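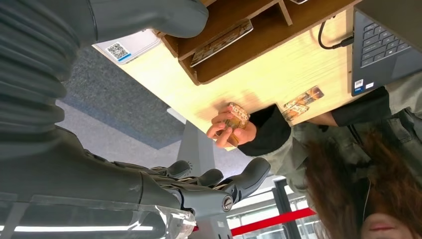

Figure 7. Wrist camera view during a handover take. The box is held just beyond the fingertips of the hand.

Section 7. Recording handover examples

This section covers recording examples in which a person and the arm pass a small item between them. It assumes the arm is mounted, the hand is calibrated, and the Skavanico recorder is installed on the desk computer. If the recorder does not start, go back to Section 3 before continuing.

The wrist view is stored the way the sensor delivers it. With the Arnitz bracket the image comes out upside down, as in Figure 7, with the floor and furniture at the top. Leave it that way. The training scripts expect this orientation, and a set that mixes turned and unturned takes has to be sorted by hand later.

7.1 Before the first take

1. Clear a path for the arm between its rest position and the desk. Chairs must be pushed in or moved out of reach.

2. Check the protective cover on the wrist and forearm. A clear cover will show white reflections under most room lighting. These are acceptable in the lower part of the view. If the cover has slipped over the fingers or in front of the lens, stop the arm and refit it.

3. Wipe the lens with a dry cloth.

4. Open the recorder and create a new session. Give the session the name of the site and the item type, for example "hanby-box". Use lowercase letters and a hyphen.

5. Set the take limit to 200. The recorder closes the session when the limit is reached and opens the next one with the same settings.

6. Hold the item in front of the hand and look at the live view. You should be able to see the fingertips and the whole item at the same time. The face of the person holding it does not need to be in view.

CAUTION: Keep the stop button within reach of the person holding the item. A second operator at the laptop is not a replacement for this.

7.2 Recording a take

1. Stand or sit facing the hand. Sleeves should be snug at the wrist, and long hair should be kept behind the shoulders or tied back.

2. Pick up the item with both hands. Grip it by the edges, between fingers and thumbs, so that most of the printed face stays visible.

3. Press the pedal once. The status line changes to RECORDING.

4. Bring the item toward the fingers at a normal speed and stop just short of the tips. Hold still until the tone sounds.

5. Move the item into the open hand. Keep your own grip until the fingers have closed – the arm does not know when you let go.

6. Release, and draw your hands straight back.

7. Press the pedal again to end the take. Choose KEEP or DISCARD on the laptop.

CAUTION: Never put a finger between the item and the inside of the hand. If the item jams, press stop before pulling it free.

NOTE: A dropped item is not a reason to discard a take. Choose KEEP and set the result to "drop". The Gyamfi trainer uses these as negative examples.

7.3 Varying the takes

Change one thing after each group of 7 takes. You can change the height of the item, the angle at which it is offered, the item itself, or the person offering it. Other things on the desk, such as cards or a laptop, may stay where they are if they are outside the path of the arm. Move them now and then between sessions so that the background is not always the same.

Printed boxes and cards are good first items. Leave glossy wrap and clear plastic until you have a working model.

A first model needs 1000 kept takes for each item type. Fewer will train without an error message, but the hand tends to close early.

7.4 Ending a session

1. Send the arm to its rest position and wait for the status line to read PARKED.

2. Select Close Session. Do not unplug the camera until the file check is done.

3. Read the check report. Takes marked SHORT have missing images at the start or end and should be deleted.

4. Copy the session folder to the shared drive. The recorder does not do this by itself.

If the report lists more than 3 takes marked SHORT, replace the camera cable and record a test session before going on to Section 8.

This site uses cookies to remember your language and manual version. Accept all | Manage settings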